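Tips from the Tidy Room Project

Filtcombe Robotics Club, updated May 2026

The Tidy Room project is the one most new members start on. You get a simulated living room, a two-armed robot and a list of household jobs, and you write the code that does the jobs. The tips on this page were collected from members' notebooks over the last two seasons. They are in no special order, and many of them apply to any pick-and-place project, including ones on real hardware.

Before you start

Set up one folder per job. Members who keep everything in one script always lose a working version at some point.

Write the job down in plain words first. "Put the book on the sofa" sounds clear, but you still need to decide which book, which way up, and how far from the edge. Write the finished state as something the program can check.

Start every run from the same pose. If the arms begin somewhere different each time, you will spend your evening chasing problems that have nothing to do with your code.

Leave the room layout alone until one job works from start to finish. Then move one thing and run it again.
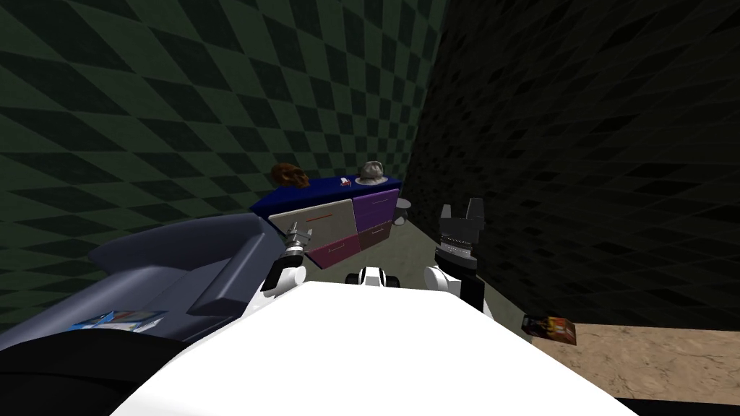
Plan the drive and the reach together. A base position that is perfect for the left arm can leave the right one jammed against furniture. Park the base, test both arms at their full reach, and only then save the spot. Jot down the heading as well as the position. A base that is a few degrees off will put the gripper well wide of a drawer handle.

Drawers

Go for the handle at a right angle to the drawer front. Coming in from the side works for the first bit of travel and then the fingers slide off.

Pull in a straight line. If your arm planner likes to swing in an arc, break the pull into short steps and hold the wrist angle at each one.

Open a drawer only as far as you need. A drawer left fully open is an obstacle for everything that follows, and the planner won't know it moved unless you update the map.

Close drawers with the outside of closed fingers. There is no need to grip the handle again.

Long thin things

Rods, spoons, pens and brushes cause more failed runs than anything else on the job list. Grip near the middle of the length so the ends don't tip. Turn the wrist so the fingers close across the rod. If they line up along it, they have next to nothing to close on.

Lower the open gripper past the rod before you close it, and stop just short of the table. Set a floor height in your code that the fingers can't go below. One of our members left this out and got 49 collision warnings in a single run.

If the item has a handle or a peg on the side, check whether a finger will land on it. Shift the grip along until both fingers have a clean stretch to press on.

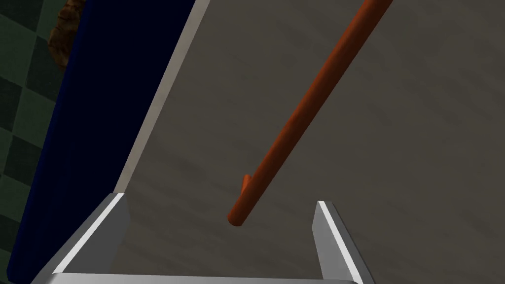
How hard should the gripper squeeze?

Start with the lowest force setting and raise it until the item stays put through a slow lift. Then run the full move at normal speed, and raise it one more step if the item slips. Save the number with the item's name so the next person doesn't have to find it again.

We keep ours in a shared sheet called Uletti. It has 159 entries so far. Sort by shape if your item isn't listed, and borrow the setting from the closest match.

Cameras and color

Use the wrist camera for the last part of the reach and the head camera for everything before that. Switching too early is a common mistake. The wrist view is narrow, and if the item isn't in it yet, the program has nothing to go on.

Don't pick out items by color alone. Patterned walls, shadows and bright drawer fronts will all fool a simple color filter. Combine color with height above the surface, or with size.

Look at your saved pictures every so often. It takes a minute to flip through them, and you can usually see when the item left the view.

Dark corners need their own test. A threshold tuned on a bright tabletop often finds nothing at all in the shade.
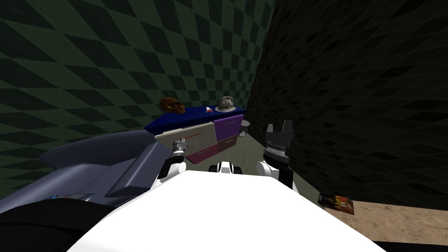 What should I do when one arm blocks the other?

Give each arm a rest pose, tucked in and clear of the front of the robot, and send the idle arm there before the other one moves. For two-handed jobs, move one arm at a time until both are close to the item. Moving them together saves a little time, but leave that for after the job works.

The rest poses we use are in the Jerenum folder on the club drive. Copy them into your own project before you change them.

Flat things on the floor

Books, magazines and thin boxes are hard to pick up because there is so little to grab. Three methods have worked for us.

Pinch across the short side. This only works if the item is narrower than the gripper opens, so check the size first.

Slide it to an edge. On a table, push the item until part of it hangs over, then grip that part from the side. Push slowly, with the fingertips low.

Use a wall. On the floor, push the item gently against a wall so it can't run away from you, then work one finger down next to it. Keep the push short. If the item rides up the wall, back off and start again.

Match the wrist angle to the item before you go down. Flat items are hardly ever lined up with the room, and turning the wrist at the last second tends to knock them out of place.
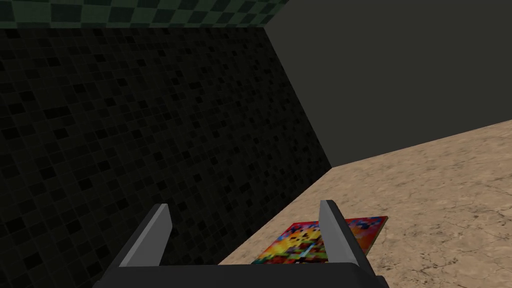 Fingers open over a flat item near the wall, Tidy Room simulation.

Keeping a run log

Log every run, including the bad ones. The Marín team, who finished last season with the best score in the club, had 921 runs in their log by the final in January. They used four columns: date, what changed, result, and where it failed.

Change one thing per run. If you change the grip force and the approach height together and the run passes, you don't know which one to keep.

Write "failed at lift" or "failed at close." Just "failed" is no use to you a week later.

Quick fixes

Arm stops halfway with no error: check the joint limits, then the rest pose of the other arm.

Item shoots out sideways when gripped: the fingers aren't centered. Re-center and close more slowly.

Robot drifts while reaching: lock the base before moving the arms.

Program runs fine once and fails the second time: something wasn't reset. Check drawers first.

Item drops during the turn: slow the base rotation and bring the arm in close before turning.

To add a tip, put it in the notebook by the club computers with your job number next to it. The page is updated at the end of each month.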